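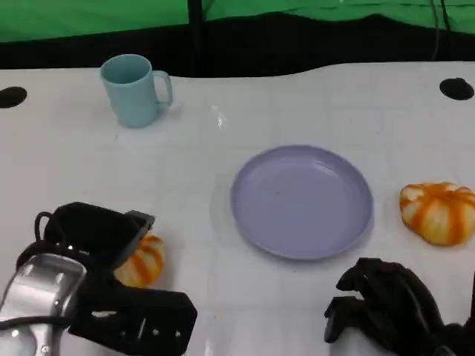
About Grosum

Grosum tests whether machines can do ordinary chores. We are an independent workshop in Trorcombe with a staff of 17. Companies that build or buy robot arms ask us how well those arms cope with work that people do every day without thinking about it, and we give them a written answer.

Most of that work is dull. Putting a small pumpkin on a plate is one of our regular tasks. So are moving a mug from one side of a table to the other, folding a dish towel, sorting screws by length, and packing parts into a carton so that the lid closes.

How we started

Kaiwen Hou and Emiliano Sotomayor met while working at Tondex, a maker of packing equipment. Kaiwen wrote control software. Emiliano ran the line where the equipment was tried out before shipping, and he kept a notebook of everything that had to be done by hand after the machine stopped. When the notebook was full they typed it up and found they had a list of 200 chores. That list became the first Grosum test book. We still use it, with many changes, and it is reviewed every August.

Can machines do chores yet?

Some of them, in some rooms. This is the question visitors ask first, so we will put our view on this page.

Picking up a single firm object from a clear table is mostly a solved problem. Two arms working together on the same object is harder. A plate is harder than a mug, since it is flat and there is little to get hold of until one edge comes up. Fruit and vegetables vary in shape from one to the next, and a grip that suits one may slip on another. Cloth is still slow. Anything in a cluttered sink is slower.

On the shop floor the picture is better, mainly where parts arrive in the same position each time. Once they arrive in a heap, a trained person is still faster in nearly every test we have run. Our customers do not always like to read this, and we print it anyway.

We do not expect a general household machine soon. We do expect single chores to be handed over one at a time, starting with clearing and sorting.

How we test

Each chore is written out as a short instruction that a new employee could follow. The machine gets the same instruction and the same objects. We run every chore under 3 conditions: objects where the machine expects them, objects moved, and objects swapped for others of the same type. A full program comes to 2000 attempts. Each attempt is marked done, partly done or not done, and a second member of staff checks the marks.

If someone has to step in and help, the attempt is marked not done. We also record how long each attempt took, including the time spent setting up again afterward. Setup time is often left out of sales material and it matters a great deal to the person standing next to the machine.

Who we work with

Our longest-running customer is Hrytsenko, which runs a commercial kitchen supply business and wants to know when it can stop unpacking crockery by hand. We also test for care homes, small factories and two hotel laundries. We do not sell robots and we take no commission from firms that do.

Visits

The workshop is open to customers by appointment. Morning visits start at 9:30. Please wear closed shoes and leave bags at the front desk. School groups are welcome outside of test weeks, and the office can tell you when those are.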